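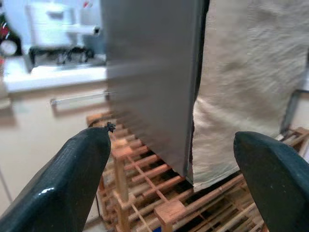
Chapter 4
The Small Kitchen

Many people in Endau cook in a kitchen that is only one corner of a room. In such a kitchen every surface has work to do, and the counter has the most. In this chapter we study how to keep it clear and how to decide which things may stay on it.

We begin with the words. A hob is the flat cooking part which is set into the counter. A rack is an open frame for holding things, often made of wood or metal. A cloth can be hung up when it is not needed, and then it takes no place on the counter. 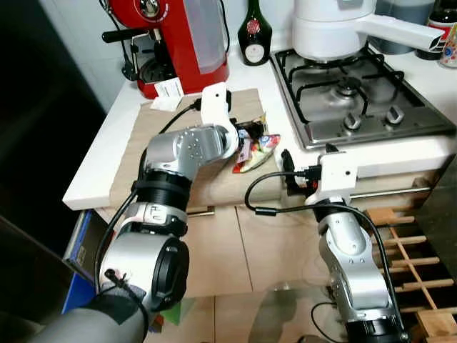 Figure 4.1 A kitchen corner with cutting board, gas hob and red espresso machine. A snack wrapper lies on the board.

Look at the cutting board in Figure 4.1. The wrapper should go in the trash before any food is cut. The espresso machine and the green bottle stand side by side, and you will decide in Exercise 2 if both should stay there.

Before you read Section 4.1, write down all things which stand on your own counter. Keep this list, you will need it again at the end of the chapter.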